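Jumdale Hoops Board > Women's League > Offseason

Thread: Cirnmont gave up two firsts for the number 3 pick. Good or bad?

pressbreak_63
Posted 10 July 2025

I've had a while to cool off and I still don't like it. Cirnmont sent both of next year's first-rounders to Fludthorpe to move up and take a center. We already have a center. She's 31 and she led the team in minutes. What we don't have is a second guard who can bring the ball up when teams trap, and the best one in the class went two picks later.

I get that you don't pick third very often. But Cele went small two years ago, everybody laughed, and they've been in the semis both seasons since.

lowpost_linda
I'm fine with it. Guards come available every winter on cheap one-year deals. A 6'5" center who can pass out of a double team does not. Look at what we got last season when the starter sat: the backup fouled out of five games playing off the bench.

Also one of those firsts is protected. If it lands in the top four we keep it and Fludthorpe gets a second instead.

pressbreak_63
Didn't know about the protection. Is that in the release? I read it twice.

lowpost_linda
Second to last paragraph, the part about conditions.

pressbreak_63
OK, found it. That helps some. It's still two firsts in a year when we don't expect to be bad.

zone23
The center talk misses the real problem, and that's the offense. We took 148 fewer threes than Cele last season and made a lower percentage of the ones we did take. Adding another player who lives at the elbow doesn't fix spacing. If she's on the floor with our current center, the other team puts four people in the paint and dares us to shoot.

She did shoot some from outside as a senior, but go watch them. Nearly all of them came trailing the play with no one within ten feet of her.

baseline_out
They won't play together much. The coach said in April she wanted to cut the starter's minutes before the playoffs this time instead of after she gets hurt. That's a 20 and 20 split, maybe a few minutes of overlap against big teams.

zone23
Then you've spent two firsts and the third pick on 20 minutes a game.

baseline_out
For one season. The starter's deal is up after that.

hardwood_hal
Fludthorpe fan here, so take this how you want. I thought our side got fleeced until I saw who we took with your old spot. She's a wing, she defends, and she's already better than the one we let walk. I'd have been happy with her and one first. Getting two was a surprise.

The thing I'd worry about in your shoes is the knee. Your rookie missed most of her sophomore year with it.

lowpost_linda
She played every game the next two years. At some point you have to let an old injury go.

hardwood_hal
Maybe. Our team doctors had her lower than third, or that's what our beat writer said. I can't prove it and I won't pretend I can.

zone23
"Our beat writer said" is how we spent all last summer believing you were moving to Jumdale.

hardwood_hal
Fair.

sectionC_row9
Does anyone know if the season ticket price changes with this? I paid 125 a seat for the ten-game pack and the renewal email says 145. Same seats, same number of games. I like the pick but that's a big jump for a team that went out in the first round.

baseline_out
Mine went up the same amount. I called and they said it's the new lower bowl price and has nothing to do with the roster. You can move back six rows and pay the old price, but you have to ask for it. It isn't on the website.

sectionC_row9
Thanks, I'll call. I'd rather stay put but not for that.

pressbreak_63
Back to the pick. Here's where I've ended up. If they sign a real ball handler before camp, I'll call it a decent trade. If they go into the season with one point guard and a rookie wing playing out of position, then I'll be back in this thread around midseason and I won't be nice about it.

zone23
They have the cap room for one. I'd go after the lefty Cele is about to cut loose. She turned it over less than anybody in the league who played her kind of minutes.

lowpost_linda
Cele hasn't cut her yet — they have until the end of the month to pick up the option, and I think they do it. She's cheap.

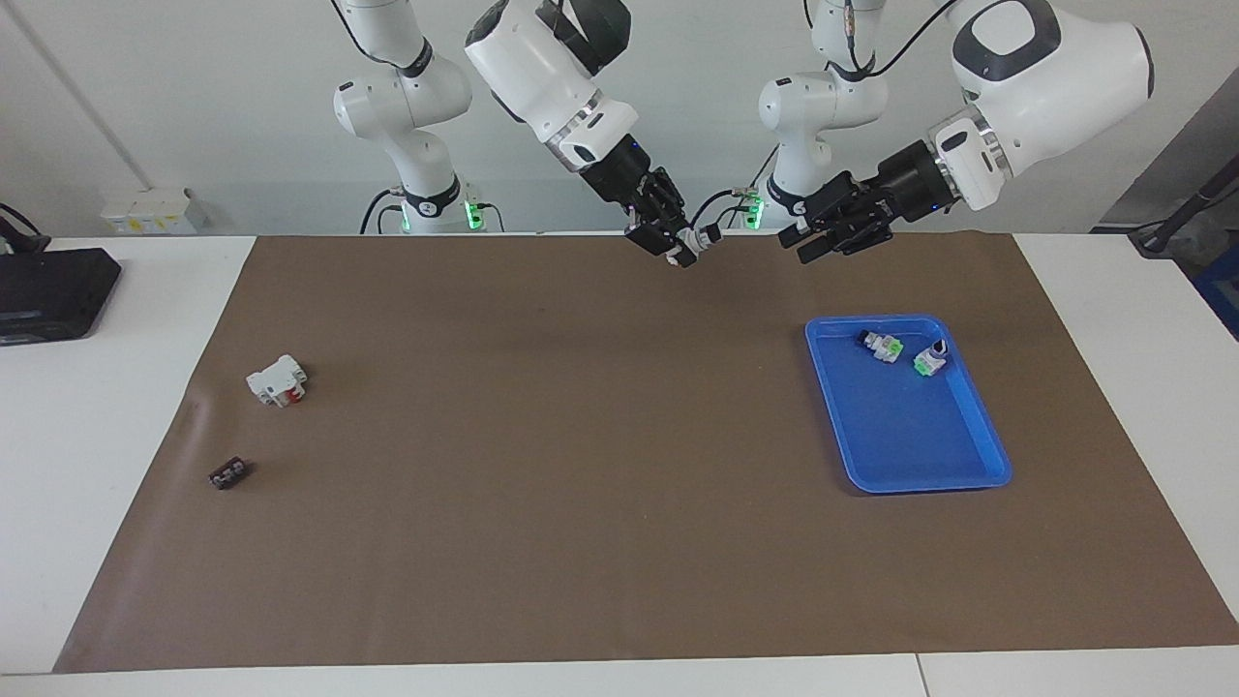 If they keep her, the next best is the backup from Fludthorpe, and she's more of a shooter than a passer. I'd still take her on a one-year deal and let the rookie run some of the offense from the high post. She passed well from there in college and it would take some pressure off whoever has the ball.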